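Category: Student Projects / Wood Finishing

Project report – Effect of oil finish on moisture uptake in indoor tabletops
Bahman Taheri, Shahram Nikzad

1. Background
Wood swells across the grain as humidity rises. We compared two finishes, Florkitz oil and Pronitz wax, over 428 hours in a closed cabinet. 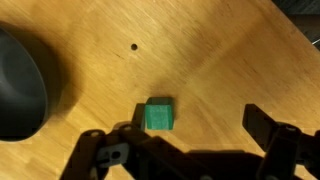
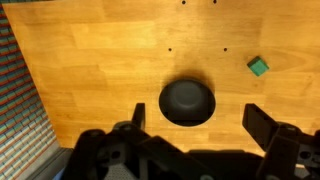 2. Method
Each sample was weighed before and after exposure. End grain was sealed – otherwise it dominates uptake.

3. Result
Oiled samples gained less mass than waxed ones. Untreated controls gained the most.

2 comments | 5 shares
Back to top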